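Nodura Releases Revised Course Unit on Attention and Working Memory

GRELTHAM, Saturday, June 22, 2019. Nodura has released a revised unit on attention and working memory for its introductory psychology course. The unit replaces the text used in the previous edition and is open to enrolled institutions now. Printed copies ship in July.

The revision divides the material into five chapters: selective attention, divided attention, sustained attention, capacity limits, and rehearsal. Each chapter ends with a short reading list and a set of discussion topics. The glossary has been extended to 430 entries, with cross-references to the units on perception and long-term memory.

"The earlier text treated attention as a preface to memory," said Aisyah Sitompul, lead author. "Instructors asked for the two to be taught together, with the dual-task studies placed before the capacity models."

Four laboratory exercises accompany the unit. They cover dichotic listening, visual search, digit span, and task switching, and run in a standard web browser. Response times are exported as plain text files.

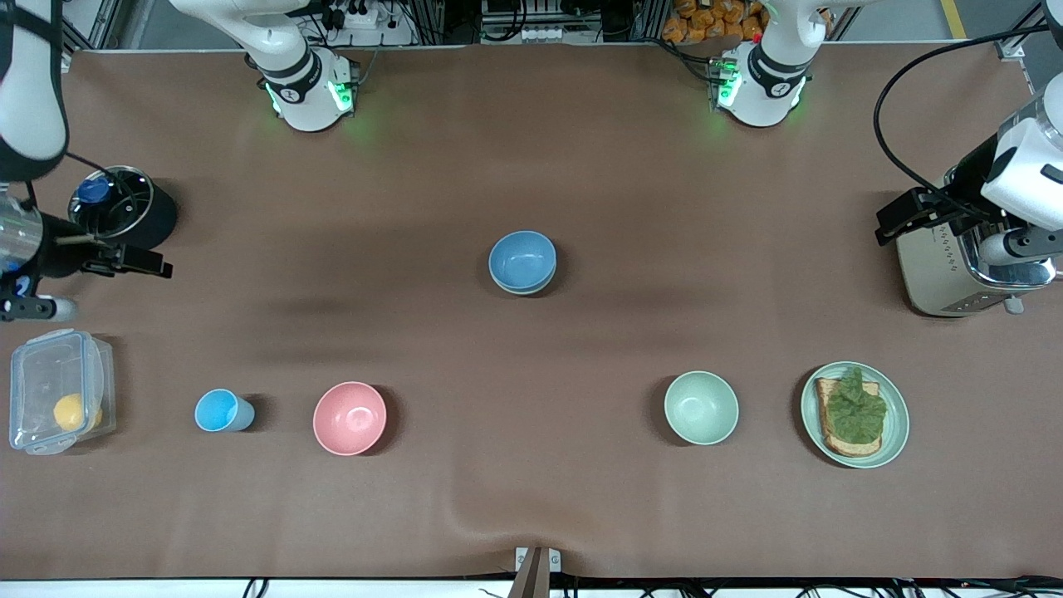
Department of Learning Materials, Nodura

Hafiz Hidayat edited the statistical appendix, and Kurniawati Lau prepared the instructor notes. The first print run is 3000 copies. Institutions holding a current license receive the digital edition at no added charge. Requests for desk copies should be addressed to Dimas Krishnan at the Greltham office.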